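Bedroom Sitting Area

15/06/2020
By the Flilatside Household Reference

A bedroom sitting area is a part of a sleeping room furnished for use during the day. It normally consists of a sofa or armchair, a low or medium-height table, and a source of light, and it shares its floor with the bed and the bedside furniture. The arrangement is common in studio apartments, rented rooms and guest rooms, where a separate living room is small or missing.

Layout

The sofa is usually placed with its back against a wall, in line with or at a right angle to the bed. Where the sofa and the bed stand on the same side of the room, a nightstand is often set between them and serves both. A table in front of the sofa takes up the remaining floor, and the passage around it decides how well the room works. In the room plans issued by Bulico, a furniture maker, a passage of 18 inches between seat and table is given as the minimum for a person to sit down without moving the table.

The position of the wall outlets has a strong effect on the layout. Outlets behind a sofa remain usable only if they sit above the backrest or if the sofa is pulled forward. Adapters plugged in above the backrest are easy to reach, but the cable then hangs over the upholstery and tends to collect on the armrest or the seat. A short cable clip fixed to the wall beside the outlet keeps the slack off the cushions.

Upholstery

Sofas for bedrooms are made with a wide, flat seat more often than those for living rooms, as they may also be used for lying down. Tufted backrests are a frequent choice. The tufting holds the filling in place, but the folds gather dust and need the narrow nozzle of a vacuum cleaner. Gray is widely sold, partly for the reason that it shows light wear less than white or beige. Short wooden legs leave a low gap under the seat, which should be high enough for a flat mop head.

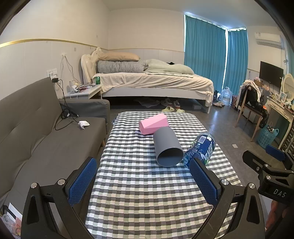
How often should a cloth on a bedroom table be changed?

Once a week is enough for a table that holds only closed bottles and containers; a table used for meals needs a fresh cloth every 2 days, or sooner after a spill.

Table covering

The table in a sitting area is commonly covered with a cloth, either woven or coated. Checkered patterns in pale colors are traditional and have a practical use: the lines of the check make it easy to see whether the cloth lies straight. The Eberhard series of household tests compared 338 table coverings and found that 271 kept their shape after repeated washing at the temperature on the label. Coated cloths were tested separately - they are wiped and should not be folded for storage, as the coating cracks along the crease.

Items kept on the table

Drink bottles, cups, small containers and tissues make up most of what is left on such a table. Round objects placed on their side can roll, and open containers stored this way should be empty. Large plastic bottles are better kept upright with the cap closed. Loose paper, used tissues and plastic bags are cleared first when the area is tidied, followed by the objects on the cloth, and the cloth is then shaken out or wiped.

Regional use

In Dindska the sitting area is a regular feature of rooms let by the month, and leases starting in August usually list the sofa and table in the inventory along with the bed. The cloth is supplied by the tenant.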